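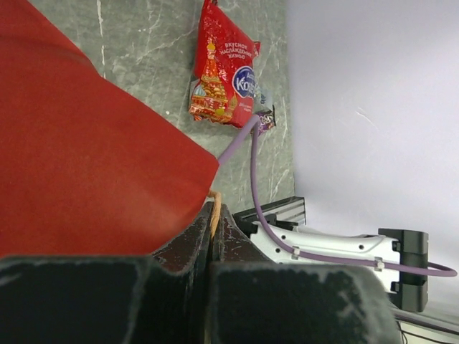

Source: authors.

3.2 Packing format and bag geometry

The secondary pack considered in this section is a paper carrier bag with a red outer face and twisted cord handles, filled with wrapped candy. The primary packs are pillow-shaped film wrappers. Following the procedure of Portela and Batista, the carrier was treated as an open container with flexible walls, and the filled state was judged by the position of the largest pack relative to the rim.

Twisted cord handles complicate loading. When the cords fall inward they lie across the opening and catch the crimped ends of the film.
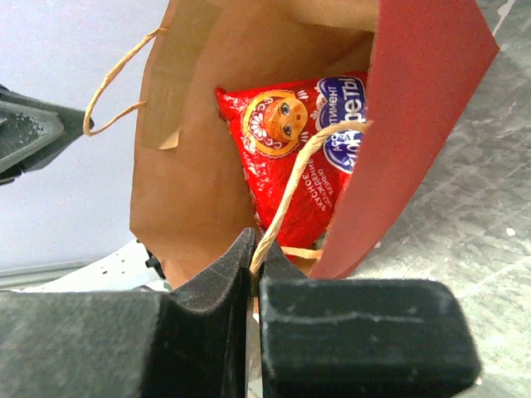
The loading protocol therefore calls for both cords to be folded outward before the first item is inserted. Large packs go in before loose pieces, which then settle along the side folds. In the February trials at the Norkholm site, 700 bags were loaded in this order and the remainder of the 2000 in the reverse order — the two groups were stored under the same conditions and inspected after four days.
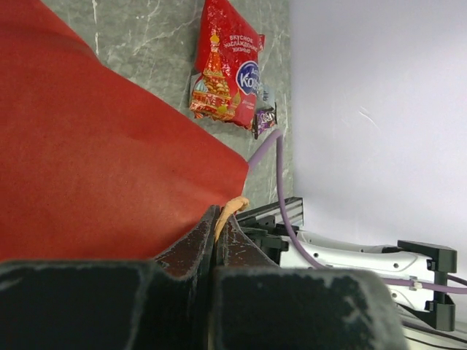 Does the loading order affect the paper itself?
Mainly at the rim. Large packs inserted last bear on the upper edge, and damage was recorded there more often than at the base.

Rim damage was scored on the Sotano scale by two assessors, Barbosa and Arruda, working independently. Creases without fiber separation were not scored. Tape applied to the paper was noted but excluded from the damage score.

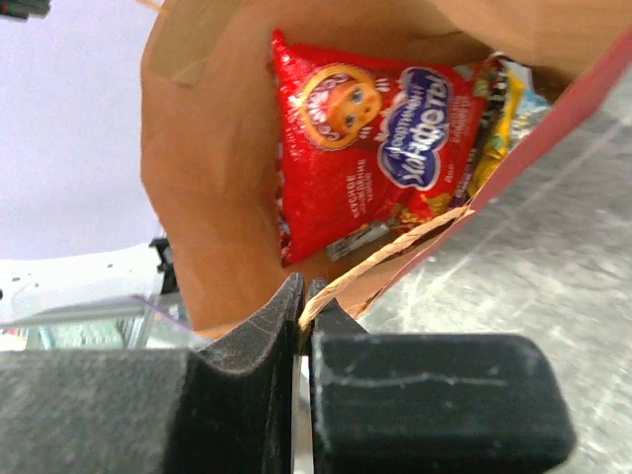
Figure 4. Open kraft paper bag with a red candy package inside; beige tape at upper left.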